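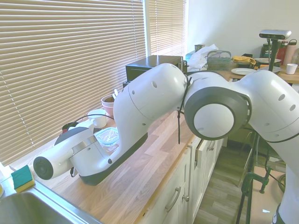 Notes on the Ruria kitchen list, maintained by Gitau Owino. Read the limits before you use it for anything.

## What this is

Ruria is a plain-text inventory of things left standing on kitchen counters next to a sink. There are 464 entries. Each one records the object, where it sat, and whether the person keying it in thought it belonged there. That last column causes most of the arguments, and I'd treat it with suspicion.

The list began as a claim by Leandro Navarrete that a counter by a window fills up faster than any other counter in a kitchen. I didn't believe it then. I've now typed up a good share of the entries myself and I still don't, at least not from these data.

## Files

- `counters.csv`: one row per object
- `zones.csv`: the names used for parts of the counter
- `notes.txt`: free remarks, unedited, some of them rude
- `CHANGES.md`: what got merged or thrown out, up to October

## Columns

| Column | Meaning |
|---|---|
| `item` | everyday name, lower case |
| `zone` | sink ledge, front, middle, back, sill |
| `surface` | wood, stone, tile, metal, unknown |
| `contents` | what is in it, if it holds anything |
| `partly_hidden` | yes or no |
| `belongs` | yes, no, unsure |

A worked case, using the oak butcher-block counter at the top of this file:

```
item,zone,surface,contents,partly_hidden,belongs
sponge,sink ledge,unknown,,no,yes
bowl,back,wood,utensils (handles up),no,unsure
mug,back,wood,,no,unsure
food container,back,wood,crumpled plastic,yes,no
unidentified dark item,sill,unknown,,yes,unsure
```

The mug's `contents` field is blank because you can't see down into it. Blank means "not known". Earlier versions used blank for both "empty" and "not known", and 89 rows still haven't been sorted out. If you want to count empty mugs, don't use this list.

The last row is where people get creative. It's a dark thing with some red on it. Three of us had three opinions about what it was, so it went in as unidentified. Please don't send corrections based on what is usually kept on a windowsill.

## Sponges

Sponges get their own section only because there are so many of them. We record the colors of both sides where both show (teal scouring side and yellow foam side, in the case above). Leandro wanted a `condition` column with fresh, used and worn. I tried it for a batch of 90 and gave up. My answers on a second pass didn't match my answers on the first, and wet or dry can't be judged by looking. The column is gone. The batch is still in the history if you care to repeat my mistake.

## Bowls used as holders

A bowl with utensil handles sticking out could be storage, or dishes on their way to the sink, or things set out for lunch. The list can't tell these apart. `belongs` is set to `unsure` for every bowl of this sort, including the terracotta-pink one above. Anyone quoting a "clutter rate" from Ruria should say what they did with the unsure rows. The Illemley summary didn't, and its figure comes out much higher than anything I can reproduce.

## The window question

The idea is that people put things down where the light is. Maybe. It's also true that plenty of sinks are under or near windows, and people put things down near sinks. Our rows don't separate the two. We have very few counters with a window and no sink, and those were all contributed from one building.

Blinds are noted in `notes.txt` when someone remembered. Whether they were open or closed was never recorded in a consistent way, so leave it alone.

## Known problems

- "Back" and "sill" get swapped, especially where the counter runs right up to the window.
- Glass and clear plastic containers were mixed up in the early rows. Some have been fixed.
- The Nghiêm rows use "cup" for everything with a handle.
- The target was 2,000 rows. We're nowhere near it, and I wouldn't generalize from what we have.

## Using it

Copy it, change it, print it out. Vurnik reads the CSV without changes, and so does any spreadsheet. If you add rows, keep `unsure` available to whoever is typing. I've turned down two sets of additions in which every object had a confident yes or no.

Open an issue for errors. Include the row number and what you think is wrong with it.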